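Section 4: Dressing the Table and Setting Out Fruit

By now you should have the Surby table standing on its own legs, with the leaf locked and the wobble taken out of the feet (if it still rocks a little, please go back to Section 3 before you go on, and take your time over it). This section covers the nicer part of the job, which is putting the cloth on, choosing where the plate goes, and laying out fruit so that it looks good and stays good for the few days it's likely to sit there.

You will need:

The Pretside table cloth, in whichever color you ordered
One round plate
Fruit, washed and dried
A clean dish towel
An iron, if the cloth has come out of the bag with hard creases

4.1 Putting on the cloth

1. Wipe the tabletop and let it dry all the way. A damp top will hold the cloth down in patches and you'll be tugging at it all afternoon.

2. Shake the cloth out well, outdoors if the weather lets you. New cloths carry a bit of lint from the cutting room, and the darker ones show it more than you'd think.

3. Lay the cloth over the table with the stitched label facing down, at the end farthest from the door or wherever your guests come in. Pull it until it covers the whole top. We find it easiest to fix one corner, walk around to the opposite one, and then go back for the other two.

4. Smooth it with the flat of your hand, working from the middle outward. Small ripples will settle by themselves overnight. Deep folds won't, and those want the iron.

Caution: Do not iron the cloth while it is on the table. The finish on the Surby top can cloud under heat, and a clouded finish is not covered by your warranty. Take the cloth off, iron it on a board at the medium setting, and let it cool before it goes back.

Note: The charcoal cloth is item 2803 in the parts list at the back. If yours has been damaged in shipping, quote that number when you write to us and we'll find you one from the same dye lot if we can.

4.2 Placing the plate

1. Check the underside of your plate before you set it down. Some plates have an unglazed ring at the bottom that feels like fine sandpaper, and that ring will pull threads if the plate gets slid around. A few minutes with a damp kitchen sponge usually takes the worst of it off.

2. Put the plate to one side of the table. Most people go straight for the middle, and there is nothing wrong with the middle, but if you set the plate off to the right (or the left, if that's your reaching hand) you leave yourself a good open stretch of cloth for sorting fruit, peeling, or putting down a cup of coffee.

3. Lift the plate whenever you want to move it. We know we've said it already in a roundabout way, but the threads will thank you.

A white plate on the charcoal cloth is the pairing we like best, and it's the one Rodel Rivera chose when he put together the first Malabanan dining set. Red and yellow fruit shows up beautifully against the dark gray, and you will also spot crumbs right away, which you may count as a blessing or not, depending on your household.

4.3 Setting out the fruit

Apples are the easiest place to start. They're sturdy, they keep well at room temperature, and in October you can find them just about everywhere. Pick ones with smooth, tight skin and a good deal of color. The two-toned kinds, red going over to gold, are especially pretty because you can turn them to show whichever side you like.

1. Wash each apple in cool water and dry it with the dish towel. Dry the little hollow around the stem too, where water likes to sit.

2. Hold the apple just above the cloth and turn it until you find its best side. Look it over for bruises and soft spots while you're at it. Anything soft goes to the kitchen to be eaten today.

3. Bring the apple in low over the table and lower it gently onto the plate. An apple dropped from even a small height will bruise underneath, and you won't know about it until the brown patch comes through.

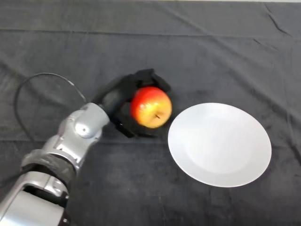

Figure 4. Apple held just above the cloth, to the left of the plate.

4. Let go only after the apple has come to rest. If it wants to roll, give it a quarter turn and try again. Most apples have one spot they're happy to sit on, and it's often a little off from where you'd expect.

5. Add more fruit if you wish, leaving a bit of space between the pieces so that air can move around them. For a single plate we would stop well before it needs stacking. If you have a lot of fruit to show off, the Plevisside bowl is a better choice, and Section 5 goes through it.

Note: Keep bananas on a plate of their own. They hurry everything else along, and a plate of nice firm apples can turn mealy a good deal sooner in their company.

4.4 Everyday care

Turn the fruit once a day, perhaps in the morning while the kettle is on, and take away any piece that has started to wrinkle. Shake the cloth out when you change the fruit. If juice gets on it, blot the spot with cold water and a white towel as soon as you notice, working from the outside of the stain toward the middle. Please don't rub.

For a full wash, use cold water and a mild soap, and hang the cloth in the shade. The dark colors will give up a little dye in the first wash or two, so keep them away from your whites.

Caution: Do not leave a wet plate standing on the cloth overnight. Moisture trapped underneath can leave a pale ring in the cloth and, in time, a mark on the tabletop below it.

If you plan to leave the table undressed for a season, fold the cloth loosely, put it in the cotton bag it came in, and store it somewhere dry. Folding it along different lines each time will keep a permanent crease from forming. The instructions for storing the leaf and the spare feet are on page 39.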